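Midmont Student Voice
Search the archive
Type a keyword and press enter
Search

Opinion: The School Garden Is Not a Climate Plan

Every spring Midmont High rediscovers the planet. The green ribbons come out of the supply closet, a banner goes up over the cafeteria doors, and for one week in March we are all asked to think hard about our lunch trays. Then the banner comes down and goes back in the closet, where I assume it gets along well with the ribbons.

I want to be fair to Green Week. I have helped with it twice. I painted half of the banner, including the dolphin, which people keep calling a shark. But after two years of it I have come around to the view that our school is very good at being sorry about the climate and not very good at doing anything that would show up on a bill.

Take the heat. Anyone who has a class in the east wing knows what I mean. The radiators come on in October and stay on until somebody's civics project wilts. There are no working thermostats on that side of the building, so the way we control the temperature is by opening windows. In January. I have sat next to an open window in a T-shirt with snow landing on my notebook, learning about energy conservation.

I asked Gunhild Holst, who teaches environmental science in one of those rooms, how long it has been like this. She told me it was already a running complaint when she was hired 19 years ago. She keeps a fan on her desk all winter, pointed at herself, and a sweater in the drawer for when she has to go to the west wing, where the heat barely works.
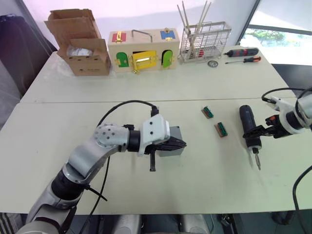 The district knows. A firm called Manent was paid to walk through all our buildings and write a report, and the report is public, in the sense that you can read it if you ask the office twice and are willing to stand at the counter. It runs to 70 pages. I read it over two lunch periods. It says, in the polite language of people who would like to be hired again, that our east wing is heating the parking lot. It estimates that new valves and controls would cut the building's gas use by about 40 percent. It has a chart.

What came out of the report? We got a garden.

I like the garden. It is behind the gym, it has raised beds, and last fall it gave us a number of zucchini that I would call generous. Bjarke Holst (yes, they're related, he's her son, he's a junior, please stop asking him) put in most of the work, and he knows more about compost than I know about anything. When the school board talks about sustainability, though, the garden is what they talk about. There's a slide of it. Board member Radomír Kolář called it "our living commitment" at the last meeting, and a few people clapped. I'm told the valves were item eleven on the agenda and the meeting ended at item nine.

A zucchini cannot close a radiator valve. I feel silly typing that, but I've now been to enough meetings to think it needs to be on the record somewhere.

The other side has a case, and I should give it. Kolář was nice enough to talk to me in the hallway afterward, and he said that valves cost money, that the roof at the elementary school comes first, and that students need something they can see and take part in. You can't hold a ribbon cutting for a valve. He meant that last one as a joke, I think, but it's also the most accurate thing anyone on the board has said to me about how the budget works.

He's right that we like what we can see. I like it too. I went to the walkout two years ago, and I remember the signs and the chanting and the feeling that the whole street was on our side, and I remember almost nothing of what we were asking for. I believe it was "change." We were very firm about it.

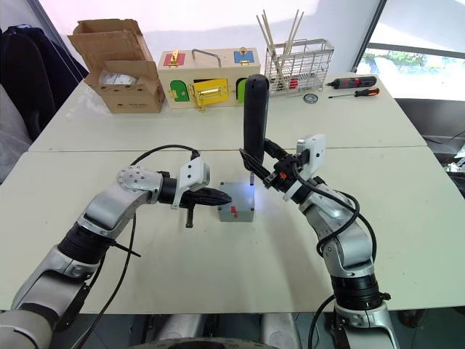

So this year a few of us tried asking for something smaller and duller. Kári Mikkelsen, who is on the debate team and frightens adults, wrote a one-page letter to the board with one request in it: fix the controls in the east wing and put the gas bills online, before and after, so that anybody can look. Sânziana Ene went through it and took out the adjectives. It's a boring letter. There's no planet on it.

It was much harder to get people excited about than the walkout was. Asking a sophomore to sign a letter about steam valves is a humbling way to spend a lunch period. One of them asked me whether this would count for service hours. Another told me he liked the heat. Several people wanted to know if there would be shirts.

Still, people who had classes in the east wing signed right away, and so did a surprising number of their parents, who pay the taxes that pay for the gas that warms the pigeons.
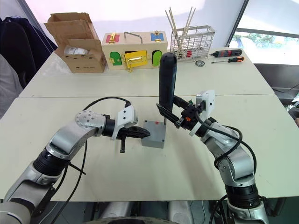

I'd also point out that it has been done before, by people no cleverer than us. Gastow, the next district over, replaced its controls 3 years ago, a building at a time, starting with the worst one. They don't have a slide about it. I went to a debate meet in their main building this winter and kept my sweater on the whole day, and the windows were shut. It was the least inspiring room I have ever been in and I was jealous of it.

My cousin goes to school there and had no idea anything had been replaced. I asked her if the classrooms used to be too hot, and she said, "I guess?" If we do this right, some future freshman at Midmont will say the same thing about us, with the same level of gratitude.

Keep the garden. Keep Green Week, and I'll fix the dolphin. But the board meets again this month and the valves are on the agenda, at item four this time, and I'd like to see some of the people who wore ribbons in March sitting in those folding chairs. Public comment is at the start. You get two minutes, and you have to sign up with the clerk before the meeting opens.

Bring a sweater. The meeting is in the west wing.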